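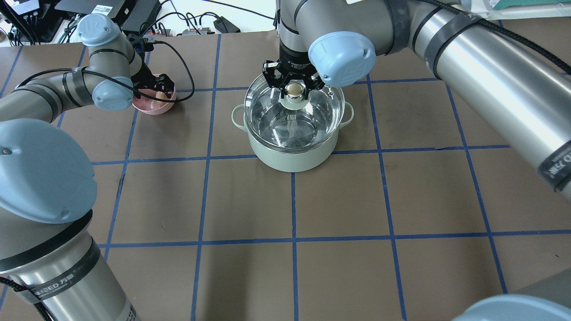
April, 14:20
Posted by Saimi Manninen

Ticket 3425: gripper on right arm loses the lid knob

We compare two grippers for the egg cooking task, the Kiani on the right arm and the Sastar on the left arm. The task needs the right arm to take the lid by the knob, lift it, and hold it while the left arm works with the egg and the bowl. With the Kiani the lid slips down in many trials. The arm does not report any error, and the controller log says "grasp OK" each time.

What I checked until now:

Force setting was 2 on both grippers. I raised it by one step on the Kiani. The lid still turned between the fingers and then slipped.

Finger position at close. The controller gives 97 when the fingers are on the knob, and the same 97 after the lid is lost. So this value can not be used to know if we have the lid. I think it is read before the fingers stop moving, but I am not sure.

Calibration of the fixed camera. Reijo Kauppinen repeated it before lunch and the result did not change.
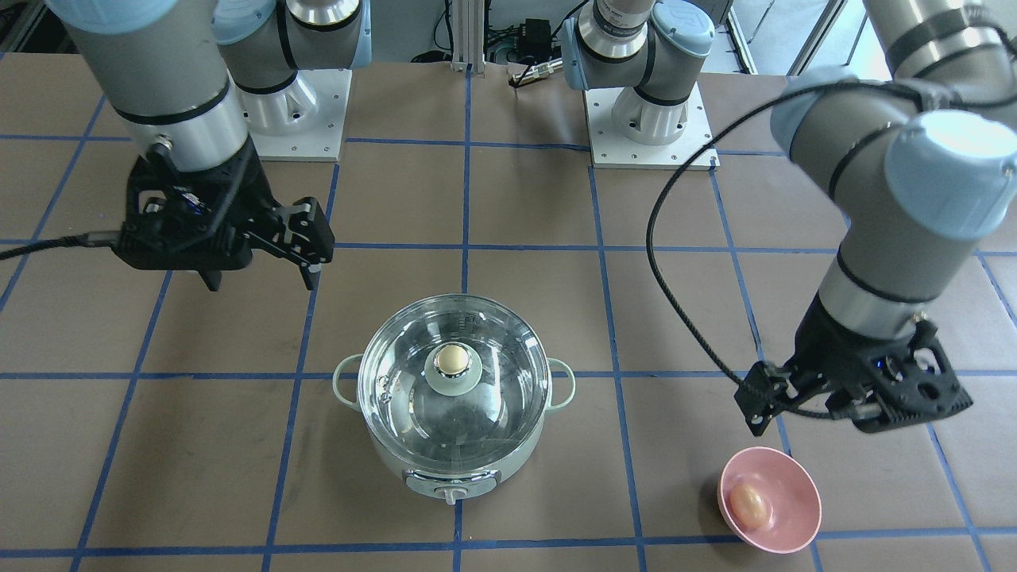
Fixed camera view, right gripper open, lid on the pot, egg in the pink bowl.

The knob is round like an egg, and our fingers are flat. When the grasp is a little too high, the fingers close on the part where the knob becomes narrow. I asked Arvo Seppälä to lower the grasp point in the Fivby script. He did it, and the next trials were better — but the lid was still lost one time, near line 1890 of the log.

Comment from Arvo Seppälä, 15:05
Please do not go lower than this. The fingertips will touch the metal part under the knob and then the force reading is wrong. I would try the rubber pads from the Cedbridge set first.

Comment from Saimi Manninen, 15:40
Pads are ordered, we have only one pair and it does not fit the Kiani. For now I keep the lower grasp point and slower lift. The left arm stays as it is, I have no complaint about the Sastar with the egg.

Still open: why the log says "grasp OK" when the lid is gone. Ritva Lindqvist has the controller manual, I will ask her for the status codes.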